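Skirkis handheld gripper kit – worth it for a small outfit?

Posted by mirrorside, 2/23/25

I've been going back and forth on the Skirkis two-hand kit for weeks now and would love to hear from people who have lived with one. We want to record everyday tidying and dressing-table jobs (pick up, put back, open a drawer, that sort of thing) so our arm has something to learn from. The full kit is $2,566 with both grippers, the marker parts and a year of their Flaltska software, which does the tracking and the export. There's a cheaper single-gripper version, but I honestly can't think of many jobs I'd want to record with one hand tied behind my back.

What I like is that you don't need the arm in the building while you're recording. What worries me is tracking. Their sales page is all kitchens and cardboard boxes, and my stuff is nothing like that. 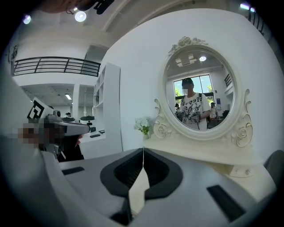

My main question is whether the Flaltska tracking copes with shiny and busy surroundings. Kitchens are easy, everything sits on a flat counter. I'm thinking of a vanity with a big oval mirror on it, where the glass picks up the window, the ceiling light and whoever is holding the grippers, and I keep wondering if the software gets muddled between the real room and the one in the glass. Has anybody run into that? Second question is comfort. I have small hands and I'd be doing this for hours.

Wiroj Yensuk

I've had mine since May and I'd buy it again, with a couple of grumbles.

Mirrors first. Yes, they can cause trouble, but less than I expected. What helped me was turning on the mask setting in Flaltska (it's buried under Session, then Advanced) and drawing a rough shape over the glass before starting. It takes a minute and you have to redo it if the camera moves. Without the mask I lost a fair number of takes to jumps in the path, with it only the odd one. Plain walls gave me more grief than mirrors did, so leave some clutter standing! A vase of flowers or a bookshelf gives the tracker something to hang on to.

Small things are where I'd slow down. Grabbing something flat and slim and standing it up near the edge of a desk takes practice, and you want both hands in view of the head camera while you do it. I keep my elbows in and lean over the work more than feels natural, and the markers stay readable that way.

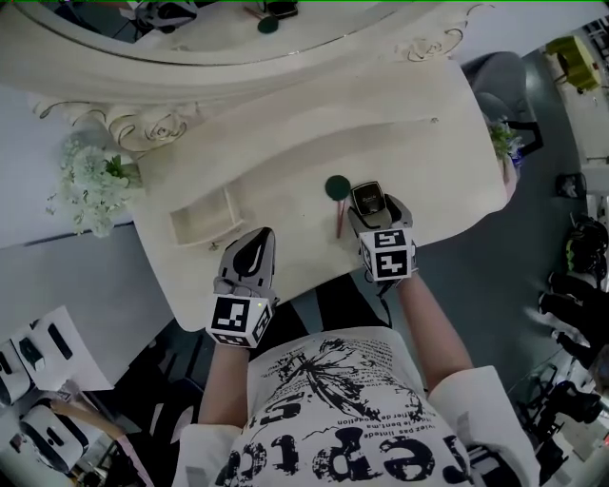 Finn Kleinschmidt disagrees on the leaning over. He used the same kit at Chareonsuk and says his back gave out long before the batteries did, so he raised the desk on blocks and tilted the head camera down a notch instead. He also told me the finger pads wear faster than Skirkis lets on – his were slick after 1,000 takes, and the spares come in packs of 2 only. I haven't hit that yet, but I do wipe mine down after every session.

On small hands, the trigger reach is adjustable with the little hex key in the lid of the case. Mine came set all the way out and I used it like that for a whole week before I noticed, so check it on day one.

padfoot_9

get the florkex one, it's cheaper

mirrorside

Thanks Wiroj, that's super helpful, and I'd never have found that mask setting on my own. I'll try the desk on blocks too. @padfoot_9 have you used the Florkex with two hands going at once? Their page only mentions one gripper per license and I couldn't tell if a second one can be added later.

padfoot_9

no just the single. it was fine for boxes

Wiroj Yensuk

You can add a second Florkex, but then you're paying for two licenses and lining up the recordings yourself. I tried that on a friend's set for 9 days and gave up. If you do go with Skirkis, ask them for the longer wrist strap when you order. It's free and it isn't listed anywhere on the site.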